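4. Spit, sleep and the people who sent us tubes

4.1 Why we went after the mouth

I should say up front that I'm a gut person. Most of my working life has gone into stool samples, and when Margareta Pană first suggested we look at saliva I thought she was trying to get out of freezer duty. But she had a good point. The bacteria living on your tongue and along your gums see everything before your gut does: your coffee, your toothpaste, the air you breathe with your mouth open at three in the morning. If sleep changes the mouth (and any dentist will tell you a dry mouth is a different place from a wet one), the microbes living there ought to notice.

So that was our question. Do people who sleep badly carry a different mix of mouth bacteria from people who sleep well, and does the mix shift overnight? Earlier work on this has mostly taken one sample per person, at whatever hour the clinic happened to be open. That always bothered me. A mouth at 7 a.m. and a mouth after lunch can look like they belong to two different people.

4.2 Who took part

We signed up 69 adults from Stevilthorpe and the villages near it, all of them non-smokers, none of them on antibiotics in the six months before. Everyone got a box with labeled tubes, a sleep diary and a sheet of instructions that Costel Matei rewrote four times until his mother could follow it. They spat into one tube right before bed, one on waking (before water, before brushing, before anything) and one in the middle of the afternoon. Nine people dropped out along the way, which left us with 60 full sets.

Between them and the repeat rounds we ended up with 1705 usable samples. I still find that a little amazing. People were so careful! One box came back with every tube wrapped in its own sock.

4.3 What we found

The big pattern first. In nearly everyone, the morning sample was the odd one out. Bacteria that don't care for oxygen went up overnight and dropped back by the afternoon, and the ones that like a bit of air did the reverse. Saliva flow falls while you sleep, so this fits what you'd expect from a mouth that isn't being rinsed.

What we didn't expect was how small the gap was between good and poor sleepers once we compared like with like. Before bed, the two groups were close to identical. In the morning the poor sleepers had shifted less than the good ones — their mouths stayed more like their evening mouths. My guess is that waking up, swallowing, sipping water and wandering to the bathroom all keep resetting things. The diaries back this up to a point, but people are not great at remembering how often they got up, and I wouldn't hang much on it.

We picked up 427 distinct bacterial types overall, and most of them were rare. If you drop everything that turned up in only a handful of people, the picture I've just described hardly changes. Margareta ran it both ways, then ran it again with the Nurkia sequences left out, and got the same answer each time.

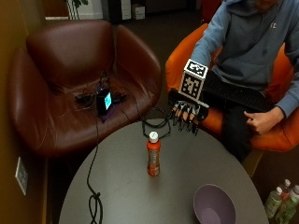

Figure 4. Photo: Stodberg Media Library

4.4 What could be wrong with all this

Plenty. Diaries are a weak way to measure sleep, and I'd swap ours for wrist monitors tomorrow if the budget allowed. Our volunteers were also healthier than average, and keener. Someone who'll spit in a tube at dawn on a Friday before touching the coffee pot may not be a typical sleeper.

Then there's storage. Tubes sat in home freezers until we picked them up, and home freezers vary a lot. We compared early and late pickups and saw no drift, but the comparison was a small one and I'd like to see somebody repeat it properly.

Last, we can't say which way the arrow points. Broken sleep may change the mouth, or something in the mouth (sore gums, say) may be what's waking people up. Our colleagues on the Devadiga project are collecting gum health scores alongside saliva, and their first batch closes in March. We've agreed to pool the two sets and use the same three sampling times, so the morning tubes at least can be compared directly. Costel is already rewriting the instruction sheet.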